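Fostness Planting Records

README for the plant list and watering log

This folder holds the planting records for the public beds and containers in Fostness. It is kept by Olanrewaju Haruna. The files are plain CSV and open in any spreadsheet program.

Last full check: 5 May 2018

Files

beds.csv has one row per bed or container, with the street, size and soil type.
plants.csv has one row per planting, with the plant name, date planted and date removed.
water.csv is the watering log. It has some 2,000 rows.

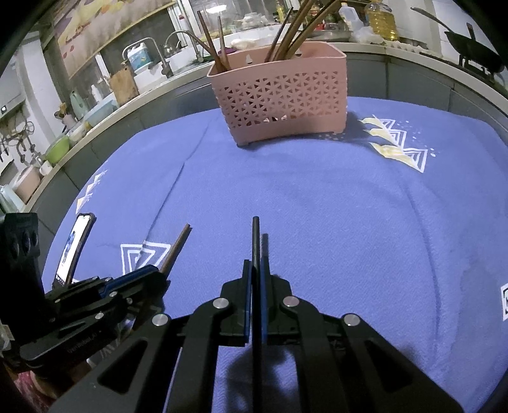 Bed codes start with a letter for the area: G for Garov Street, V for Verbeke Square, P for the Poleo bridge. Hanging baskets have an H after the area letter. A code is never used again once a bed has been dug out, so there are gaps in the numbering.

Plant names are common names, as written on the nursery label. Where the label was lost, the name field says "unknown" and the notes field gives color and height. Please don't guess a name later from a photo.

Water amounts are in gallons. Early rows were entered by the can, and a full can was taken as 2 gallons. Entries over 100 gallons are hose days at Verbeke Square and are correct.
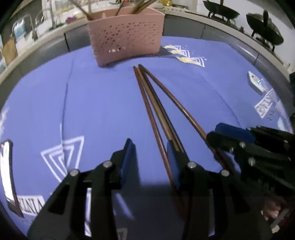
Bulbs are recorded when they go in, usually long before anything shows above ground. In the containers, each group gets a marker so that summer plants don't get dug in on top of it. Plain wooden sticks will do for this, and long brown chopsticks like the three on the blue tablecloth are a good size for the deeper pots. Write the bed code on a tag and tie it near the top. The marker itself is not recorded in plants.csv.

Known problems

The January rows in water.csv are incomplete. 40 rows in plants.csv have no removal date, although the plants are gone. Both Poleo bridge troughs were entered under one code until they were replanted, and those rows can't be split.

Corrections

Add a new row with "corr" in the notes field and the row number it replaces. Leave the old row in place.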